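Oct 17, 2026 – price feed and moving-average notes

Reran the Wendolier signal over the full history, 1,000 daily closes, after last night's fix. The fix was mine. So was the bug. The 8 day average was including today's close before today had closed, so the backtest knew the future and still managed to underperform holding the coin. I find that almost impressive.

With the leak plugged, the signal gives 79 trades, 32 of them winners. Fees are not in yet. I expect fees will not improve matters. 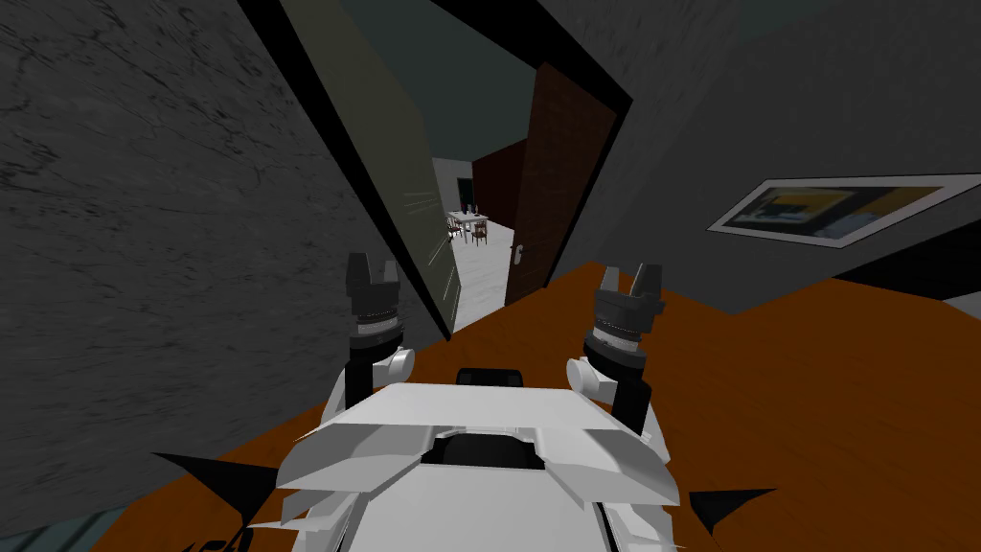
Eimear Brophy wants the trend label to drop "unclear" as a category, on the grounds that readers of the Illotport page take it as an insult. Her proposal is up, down or flat. My worry is where flat ends, as we have two thresholds in the code and they disagree with each other. On a plain up-or-down reading the April stretch flips direction so often that the label is no use to anyone. A line climbing steadily from lower right to upper left, like the edge of the horizon with the white robot in front of it, is at least easy to label: read left to right, it's a down. Most of April looks more like a dropped noodle. Leaving the category in until she and I settle on one threshold.

Lim feed: two duplicate rows at the month boundary again. Dedupe now runs before the average. Winitz feed is clean but late, as ever – it arrives with the confidence of something on time.

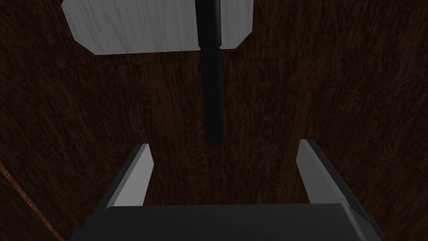 Still to do

Put fees in and rerun.
Ask Eimear which threshold the page uses now.
Delete the chart titled "promising".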